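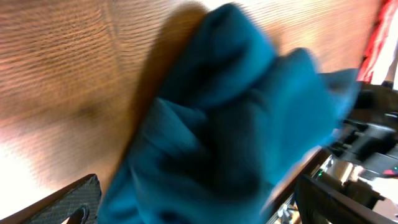

One reader wrote in after the last issue to ask why the Ekanayake Street hall still smells of floor polish a fortnight after the floor was done, and whether the dance classes would be moved again. They won't be. The windows on the car park side have been unstuck and can be left open during the day, and all classes are back at their usual times.

## Tea towels, cloths and the kitchen roster

The hall kitchen was used by 24 groups over winter and the cloths have suffered for it. We have been buying new ones every month and the old ones end up in the bin, under the sink or in someone's boot. From August the arrangement is as follows.

Cloths for benches and tables are kept in the second drawer. Tea towels are in the third. Please don't use a tea towel on the floor. Used cloths go in the bucket with the lid beside the back door, and the group on the roster takes them home, washes them and returns them before its next booking. Hot wash, no fabric softener – it stops them soaking anything up.

If your group can't manage a wash, swap with another group and write the change on the roster. A blank square means a phone call from us, and we would sooner not make it.

The Sulora wipes some groups have been bringing are fine for benches but must not go down the toilet. The plumber's bill in autumn was $180 and came out of the money set aside for the urn.

## Timber tables

The long tables from the old Prerndale school were sanded and oiled in July. Wipe spills straight away and don't put hot trays on them. Cork mats are on top of the fridge. Four mats have gone missing, so have a look at home if you catered for the Skimthorpe lunch.

Spray cleaner is not to be used on these tables. A damp cloth is enough, and a dry one afterwards if there are kids' paintings going down on them.

## Bookings

The new hire form is in the tray by the noticeboard. The bond has gone up to $109 for evening functions and stays the same for daytime use. Regular groups don't need to fill out the form again unless their contact number has changed.

Keys go back in the lockbox, colour tag facing out.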